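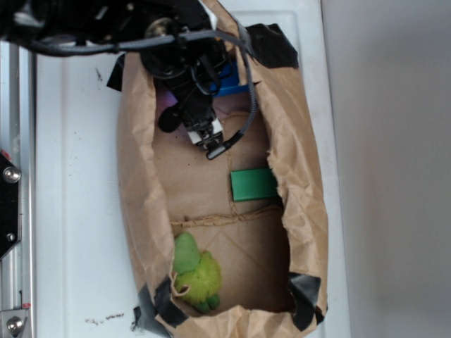 An open brown paper bag, creased along its sides.

I am told I should feel good about paper bags. The shop in Plellulcombe dropped plastic in March and now charges 30p for a brown one, with a leaf printed on the till receipt in case I miss the point.

I don't miss plastic in hedges. But a paper bag has to be used again before it earns its halo, and mine rarely survive the walk home. It was raining on Monday. I had potatoes. You can guess the rest.

The chain's leaflet says customers reuse each bag "many times". Which customers? I have kept 18 since spring and 9 are fit for anything beyond lining the compost bin. My old cotton bag from Zelerden market, bought for £2, has carried nearly everything I own.

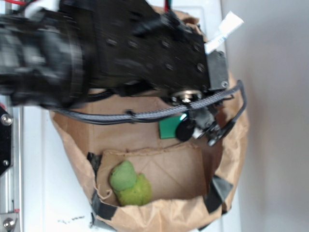
Brown paper on a white table top.

What bothers me is the swap itself. One throwaway thing goes, another comes in, and we pay for the pleasure. If the shop meant it, it would lend out crates and take a deposit. I suspect there is less money in that.

Comments (3)

Potatoes go in a rucksack. Problem solved.

Mine last for weeks, but I drive.

The Zelerden ones are £4 now, by the way.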